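Water and Laundry at Sellamside: What Changes in May

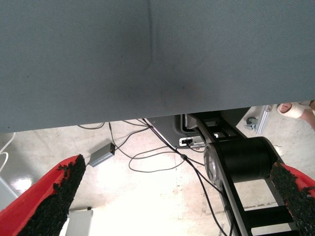
Blue-gray twill, close up.

The building's shared laundry room gets a new schedule from May, and the hot water will be off for part of one morning while the old mixing valve is replaced. Most of what follows was covered at the residents' meeting in April. If you were there you can skip to the part on work clothes, which is new.

Hours

The room will open at 7 a.m. and close at 10 p.m. The last wash should go in no later than 8:30 p.m. People in the ground floor apartments on the yard side have put up with the spin cycle at midnight for long enough. The door will lock on a timer. Anything left inside after ten stays there until morning.

Sign-up is still on the sheet by the door. Write your apartment number and not your name, and please use pen. Each apartment can hold 3 slots a week. If a slot has not been taken up fifteen minutes after it starts, anyone may use it.

Hot water

Pejman Kermani from Nalach Plumbing will do the valve. He expects to shut off the hot water at 9 a.m. and have it back before noon. Cold water stays on throughout. A notice with the day will go up in both stairwells once the part has arrived. When the water comes back it may run brown for a minute or two, so run the kitchen tap first and hold off on washing whites until the afternoon.

What it costs

The valve and labor come to $1,145. Replacing the whole heater was also priced, at $2,596, and the meeting decided to put that off until next year's budget. The money comes out of the repair fund. Monthly charges do not change, and a wash stays at the same price as before. The machines will go on taking the tokens you already have. Tokens are sold at the office on the usual mornings, cash or check.

Work clothes

Several people asked about heavy work clothes after one of the washers had to be emptied by hand in March. The drain filter was packed with metal shavings, two screws and what used to be a carpenter's pencil. Irén Gulyás ran the alterations counter at Pratska for many years and has written down how she handles twill, canvas and other heavy cotton. Her notes are given here nearly in full.

Empty every pocket, including the narrow one on the leg. Turn the garment inside out and shake it outdoors. Close zippers and hooks. Wash heavy cotton by itself, with the drum no more than two-thirds full, or the water never gets to the middle of the load.

For grease, put a little dish soap on the spot while the cloth is still dry. Work it in with your thumb or an old toothbrush and leave it for half an hour. Then wash warm. Do not put it in the dryer until you have looked at the spot in daylight. Heat sets grease, and after that you will have it for good. If you can still see it, do the soap again.

For rust, use lemon juice and salt, and try it on an inside seam first. Keep chlorine bleach away from rust. It makes the mark darker.

Dyed twill fades along the folds if it is dried folded over a line. Hang pants by the waistband and jackets on a wide hanger. Creases that have been in for years will not come out completely, though a damp cloth and a hot iron on the wrong side will soften them.

Irén will also take in small mending jobs. Ask her about price when you see her. She is in apartment 12 and prefers a knock to a phone call.

Oily rags, and anything with gasoline or solvent on it, may not go in the washers or the dryers at all. This has been in the house rules from the beginning. A dryer fire can start well after the machine has stopped.

Dryers

The left dryer has a new belt and is running again. The right one is slow. Ehsan Mohammadi has cleaned the duct as far as the first bend and thinks the rest needs to be done from outside with a ladder, when the weather is better. Until then, use the left one for towels and bedding. Clean the lint screen before you start and again when you finish.

Lost and found

Still on the shelf: one gray child's mitten, a pillowcase with a green border, a brown belt, and a set of keys on a Mahmoudi Hardware tag. The keys have been moved to the office. The rest goes to the clothing bin at the end of May.

Questions about the schedule go to Jarrah Pirihi, in the office or by note in the box under the stairs.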